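12 September 2018

Hand-held gripper, pad swap. Picks up from the July notes, so see those for the linkage drawings. Santosh wants a yes/no on the new blue pads before he orders more from Drosent. Not sure he'll get one today.

Set up on the flowered tablecloth again. Chae-won asked why we don't use the gray mat. Answer: the mat makes everything look easy. Cloth slides a bit, the print confuses the tracker, cups roll where they like. Closer to a real kitchen table.

Old pads first (flat black rubber, the Endar ones). 12 grasps per cup, cups lying down, same operator the whole way (me). Rubber fine on bare cups, bad on the clear plastic ones — squirts out sideways if you come in even a little off center. Nothing new there, Renata saw the same in July.

Then the blue textured pads. Took longer than it should to mount, one pivot screw on the right finger had backed out and I had to go find the small driver. Put threadlocker on it. CHECK THIS before every session please, whoever is next.

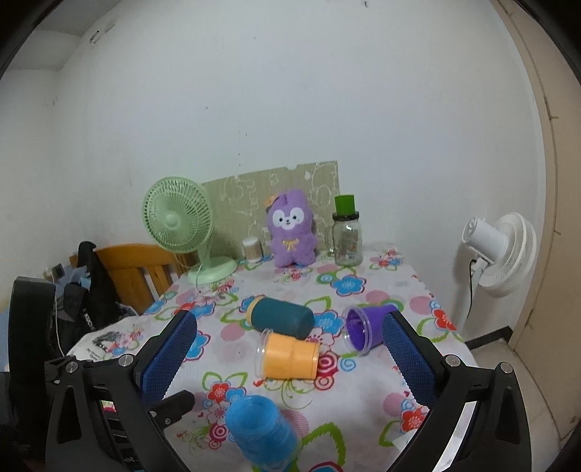

Wrist view, blue pads fitted. Cups and teal bottle lying down.

Things I noticed, in no order:

Blue pads bite on the clear plastic much better. Coming down over the purple cup from the open end, it stays put when I lift and tilt. Serrated edge catches the rim if I'm sloppy with the height, then the cup flips instead of closing in. Happened 4 times, all my own fault I think, but a policy will be sloppy too.

Orange cup inside the clear one: the two come apart if I grab only the outer one and tip. Pads make no difference. Decide if we count that as a drop. I counted it as a drop.

Teal bottle OK with both sets. Heavier end sags with the rubber, less with the blue.

Fingertips leave less clearance now, pads are thicker. Blue cup near the front edge of the table is a pain, I have to come in with my elbow up by my ear. Nam-gil says move the cup. I say leave it.

Camera: wide lens is good, both pads in view the whole stroke. Corners go dark, doesn't matter for us. Exposure locked at the start, forgot to do that for the first few grasps with the rubber set, so those are a touch brighter than the rest. Marked in the log. Soo-ah wants to try the Potgieter lens as well, narrower, says the tags would be sharper. I doubt we want to lose the edges of the table but fine, her turn tomorrow.

Totals for today: 54 grasps logged with the blue pads, 28 with the rubber. Uneven becuase I stopped the rubber run early when the left pad started peeling. So don't quote a percentage off this, Santosh.

Still open
— repeat rubber run with fresh pads, same cups same positions
— slower close speed, see if the flip goes away
— try the standing objects at the back, jar first (handle side), plush toy after
— file the serrated edge down on ONE spare pad and compare
— ask Arketus if their sheet comes thinner

Leaning toward the blue. Spare set is in the top drawer in a bag with no label, will label it tomorow.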